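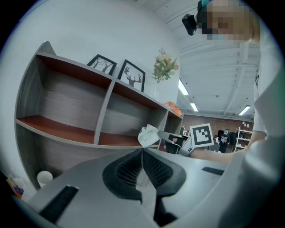

Chapter 6
Where Does Everything Go?

I grew up in a flat in Parivholm with one bookcase and four people who all thought it was theirs, so I've had opinions about storage for a long time! My aunt, Bożena Grabowska, filed her novels by colour. My mother filed hers by whoever had lent them to her (and mostly never gave them back).

In this chapter we'll look at how people sort the things they own, and what happens when two systems meet on the same shelf. I'll start with open cubbies, the kind you find in so many homes and classrooms, then move on to drawers, and after that to Celina Kwiatkowski's study of the Mowat lending library, which had 704 books and no catalogue at all.

Before you read on, pick a shelf at home and write down how it's arranged. You'll need your notes for Exercise 2.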